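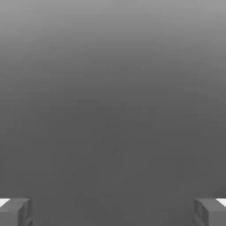 Ticket 1738: scheduled posts going out twice on Plirnach
Filed under: Creator Tools > Scheduling
Status: Solved
Print this ticket | E-mail this ticket

Opened Sep 27, 2024
Hi team! I run a small travel channel and love the Plirnach scheduler, it has saved my evenings since July. But every video post now shows up twice on my page, nine minutes apart. Followers are commenting on both copies, so I don't want to just delete one!

Support reply
Thanks for the clear report! Is the Gemadano add-on still connected? It keeps its own queue. Please open Settings > Linked apps and tell us what you see.

Customer
Yes, it's there, with 327 posts waiting! I thought I'd removed it when I switched.

Support reply
Great find! Pause the Gemadano queue first, then unlink it, then log out and back in. Comments on older posts stay where they are.

Customer
Done, and today's test reel posted once. So happy!! I had around 100 stories lined up for the Susen trip and was dreading it. Thank you!

Related tickets
Captions missing after upload
Can't link a second channel
Tsoukalas export stops partway
Wrong time zone on drafts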